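About Gundport

Gundport is a small testing outfit. People who run laundries, guest houses and workshops send us the claims made to them about household and shop-floor robots, and we tell them what we think those claims are worth. So far the news has mostly been disappointing for whoever wrote the brochure.

We started with 2 people and a long list of chores. We don't build robots and we don't take commission from anyone who does. Skanel, our parent firm, pays the rent and sees our reports on the same day as the clients.

Our main interest is laundry. Everyone says it will be the first job to go, and we can't see why. A plate keeps its shape when you pick it up. A sweatshirt has a new shape every time, and half of it may still be down the hole when you think you've got hold of it.
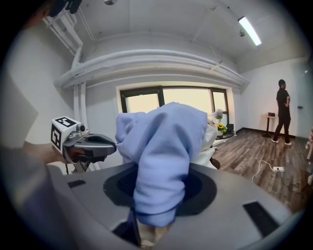 Words: Marlies Egger, Gundport
2025-01-31

Light blue cloth bunched over a dark opening is a dull sight to most people. To us it is a fair exam. Where do you grip it? How do you know what is under the fold? A person with a hand-held gripper can look, think again and try another corner. Take the person away and you have to put all of that back in somehow, and we have yet to see it done well enough to pay for.

We ask 3 things of any machine. Can it do the chore in a room it hasn't seen before? Can it carry on when something slips? Would you leave it alone and go to lunch? Plenty of demos manage the first after a fashion. The lunch question usually ends the meeting.

We may be wrong, and we'd quite like to be. Our trial of the Imudent folding arm starts in March, with 30 garments that have not been picked to suit it. Results go up whichever way they fall.

Comments (2)

Thân: I run a small hotel and was quoted for one of these last year. Wish I'd had the lunch question ready.

towelsandsheets: Bit harsh? My first washing machine walked across the kitchen and we still kept it. Will you be doing fitted sheets?

Contact us | © 2025 Gundport, part of Skanel | Back to top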